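Wan, part 4: wall clearance in the grasp planner

20/02/2022

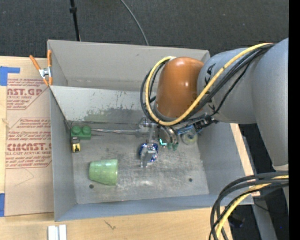

Arm in the bin, green cup lying on its side near the front.

Last time I said I'd get to the wall clearance term in Wan's grasp planner. I ended up rewriting it.

The old version treated the bin as five planes and rejected any candidate whose hand model came within 12 mm of one. Easy to reason about, and far too conservative near the corners. Our bin has a sloping panel in front of the rear wall, so the plane fit put the boundary in the wrong place and anything sitting in a rear corner, like the green block, lost most of its candidates before scoring even started.

The new version drops the planes. Trarnora (our perception node) already builds a signed distance field of the static scene at startup, so the planner now queries that directly. Each finger is a chain of spheres, the wrist is one fat capsule, and the cable loops get a second capsule that is deliberately oversized. Clearance is a soft cost down to 4 mm and a hard reject under that.

I replayed 2,000 logged scenes through both versions. The plane check left at least one feasible grasp in 1,674 of them, the distance field in 1,879. Most of the difference is objects against the rear or left side. Median planning time went up by 9 ms, nearly all of it in the wrist capsule, and I can live with that.

Two things still bother me.

First, the cable capsule is rigid and the cables are not. It's attached to the wrist frame, so at large wrist rotations the model and the real loop disagree. For now I've clamped wrist yaw to plus or minus 110 degrees, which costs some reach on the left side.

Second, translucent objects. Depth returns on them are patchy, and Trarnora fills the holes with whatever is behind, so the planner believes there is free space where there isn't. Olumide Ezeani suggested marking filled voxels as unknown and charging for them at a lower rate than occupied ones. I have that on a branch. It behaves in replay but I haven't run it on the arm.

The config keys have changed: wall_margin is gone, replaced by clearance_soft and clearance_hard, both in metres. Old files will fail on load with a message naming the key. I'd like to merge in March once the unknown-voxel branch has had some hardware time.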